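Grey panel vs paler grey panel, how fussy would you be?

Laundry & Small Spaces board

vollholm_vic
Quick one before I lose my mind. Redoing the laundry, nearly done. Ordered the panels in what was meant to be the one grey. Two deliveries, few weeks apart. Upper one went on in March, mid grey, bit cool. Lower one is now in and it's paler. Like, properly paler. Grey-white. Partner says she can't see it. I can't see anything else. Do I rip it out or live with it?
Also specks. Separate issue. Will get to that.

bench_and_bucket
Same colour code on both boxes? First thing I'd check

vollholm_vic
Yep same code. Buvdale range, the matte one. Shop says batch variation "within tolerance". Their tolerance not mine

Akihiko Uchida
Fitted kitchens for 18 years. Matte greys are the worst for this. Ask for the batch number, not the colour code, they're different things and the counter staff mix them up. If the batches differ and you ordered them as one job you have a fair argument for a swap. If you ordered twice, less so.
Also look at it at 7 in the morning and again with the lights on at night before you do anything. A face and an underside never read the same.

tanglewort
Live with it. It's a laundry. You'll have a pile of towels in front of it by next week

vollholm_vic
lol fair. But I'm in there every day

dripline
Disagree with tanglewort. I left a mismatched end panel in our ensuite, told myself I'd stop noticing. Six years. Haven't stopped noticing. Rip it out now while the sealant's fresh

tanglewort
Six years and the house still standing tho

dripline
Barely

Oriana Rivadeneira
Before anyone rips anything, is there a strip light in there? We had a cool white tube over ours and the top looked blue one end and almost pink the other. Swapped it for a warmer one and it settled right down. Still two greys but they looked like they meant it.
Cost me 28 dollars. Cheaper than a new panel and a weekend of swearing.

vollholm_vic
Window one side, one downlight. No tube. But yes I get the bluish thing toward the left and kind of warmer on the right, thought it was my eyes

bench_and_bucket
There's your answer then, part of it's light

Akihiko Uchida
Part. Light doesn't turn mid grey into grey-white.

vollholm_vic
Ok the specks. Tiny dark ones on the upper panel. Was going to blame the plasterer. Are they dust, or in the finish? Don't want to scrub matte and end up with a shiny patch for life

Oriana Rivadeneira
Do NOT scrub. Damp microfibre, drop of dish soap, dab. Dry cloth after. If it's dust it's gone. If it's still there try a fingernail, gently, you'll feel it if it's sitting on top

dripline
Magic eraser works fine

Akihiko Uchida
It does not work fine on matte. It's a very fine abrasive. You'll polish a spot in and then you'll be back here asking about that.

dripline
Used it on mine for years no dramas

Akihiko Uchida
What finish is yours?

dripline
...satin

fuzzylint
haha

tanglewort
Can we see it? Everyone arguing over a colour none of us have looked at

vollholm_vic
Yeah sorry, on my phone between school run and work. The join bugs me more than the colour now I've been staring. Nearly level but I reckon it's a hair higher on the left. Put the level on it and it's 2 mm out end to end, which the fitter said was "the wall"

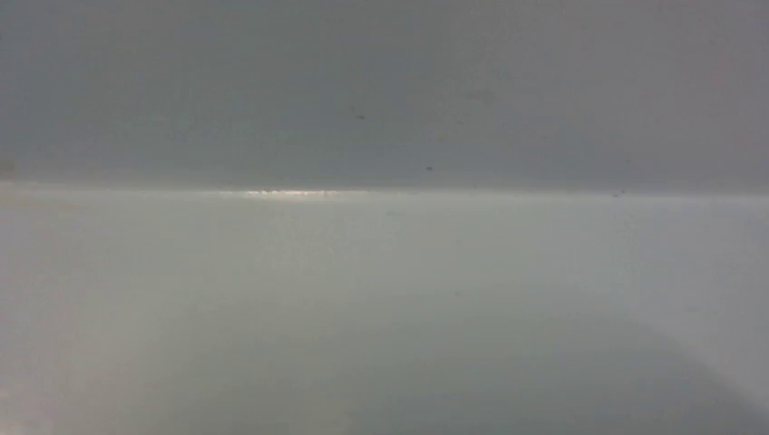
so that's where I'm at. Leaning toward leaving the join, chasing the shop on the batch number, and not touching the specks til I've got a clean cloth. Any reason to go harder than that on the fitter?

fuzzylint
2 mm over what length?

vollholm_vic
Full run, wall to wall. Haven't got the tape on me, will check tonight

bench_and_bucket
On a full run I'd let 2 mm go. Old house?

vollholm_vic
Old enough. Nothing in it is square

tanglewort
Tones look ok together to me. Darker over lighter is a normal thing people pay for

dripline
Nah, see it straight away. Sorry. I'd be onto the shop

Oriana Rivadeneira
I'm with tanglewort on this one, surprised myself. If the two were nearly the same it'd look like a stuff up. They're far enough apart to pass as a choice. Is the Vollholm sink going in against the lower one? What colour's the tap

vollholm_vic
Sink's white, tap's brushed nickel, both still in the garage

Oriana Rivadeneira
White sink against the pale one will be lovely. Wait til it's in

Akihiko Uchida
Agree with waiting on the look. Don't wait on the complaint though. Email the shop today with both batch numbers and a photo in daylight, most of them want to hear before the second trade goes in. They'll say once the sink is on it you've accepted it.

vollholm_vic
Good point, didn't think of that. Labels are on the offcuts I think, if they havent gone to the tip. Will dig after dinner and report back

fuzzylint
check behind the dryer, mine always end up behind the dryer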